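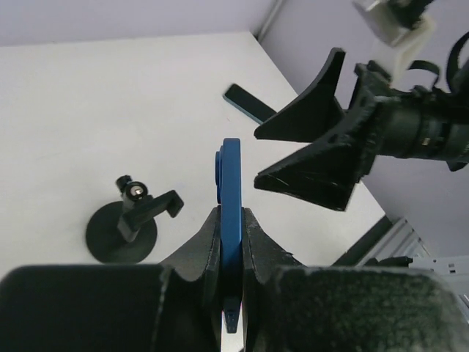 Folie 4, Greiferbacken und Prüfregeln. Ich beginne mit der Regel, die bei uns am meisten Diskussion gemacht hat: Eine Backe wird nach Zustand gewechselt und nicht nach Kalender. Simin Kordestani hat dafür bei Torkik ein Blatt geschrieben, es hat eine Seite. Kleine Ausbrüche an der oberen Kante, wie bei den zwei schwarzen Backen am blauen Teil, werden mit Datum eingetragen. Dann entscheidet die zweite Person, ob weiter gearbeitet wird. (Hier kurz warten, Fragen zur Kante kommen meistens sofort.)

Zweiter Punkt, zwei Arme an einem Tisch. Unsere Regel: Wenn ein Greifer hält, bleibt der andere offen und außerhalb der vereinbarten Zone, bis die Übergabe freigegeben ist. Die Freigabe steht im Programm und auch im Protokoll — beides muss gleich sein.

Zahlen nur mündlich: 790 Zyklen geprüft, 14 Einträge im Protokoll. Farhad Sadeghi hat die Auswertung gemacht, bitte erwähnen.

Offen ist noch, wer das Blatt bei Juhász unterschreibt. Im August sprechen wir darüber mit Fathima Kumarasinghe. Danach weiter zu Folie 5, Not-Halt.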